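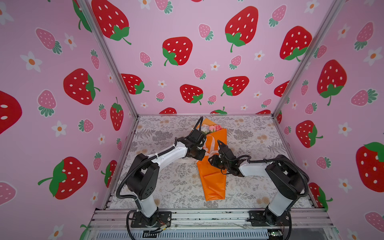
So who gets the Pridberg this year, asks Harb, first reply under my last post, and does it even matter if they give it to a band that broke up? Okay. I have thoughts. Thread.

Yes it matters! The Pridberg is the one music prize I still stay up for. No sponsor stage, no red carpet, they just read a name and play one song all the way through.

And this year's name is Grirketti, announced this morning, 24 July 2019. I yelled so loud the dog left the room.

If you don't know Grirketti, they made two records of slow, strange organ music with a drummer who sounds like he's falling down the stairs in perfect time. They split up before most people had heard a note.

I saw them once, in a room that held 50. It wasn't full. They opened with the long one from the second album and I forgot I was holding a drink until it was running down my sleeve.

The vote was open to members for the first time and 3,547 ballots came in. Last year it was a panel of 7 in a back office, so you can see why people are arguing about it today.

The argument, as far as I can follow it: a prize should go to somebody who can use it. Pay for a tour, pay for studio time. A band that's done can't do either one.

I get that, I really do. But the check is 2,000 dollars - nobody was touring the country on that anyway. What it buys is people looking them up tonight.
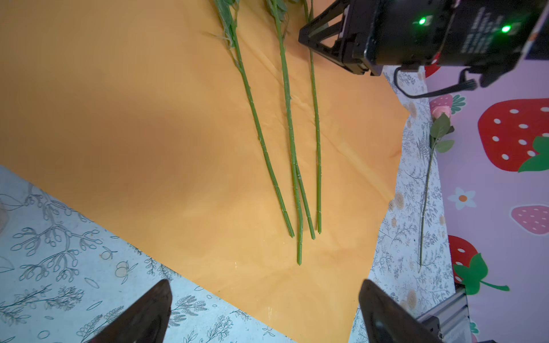

And they are looking! The first album was out of stock by lunch at the one shop near me that carries it. I called. The guy on the phone sounded tired and very happy.

My runner-up was Ciltia, by the way. That live album got me through a whole winter of bus rides, and the choir part on side two still makes me tear up at stop lights. Next year, please.

The ceremony is in September and the organ player has said yes to coming. The drummer hasn't answered yet. I'm not reading anything into it (I am reading so much into it).

If you only have time for one song, start with the last track on the first record. Headphones, lights off, and let the quiet bit at the start be quiet. Don't turn it up or you'll regret it when the drums come in.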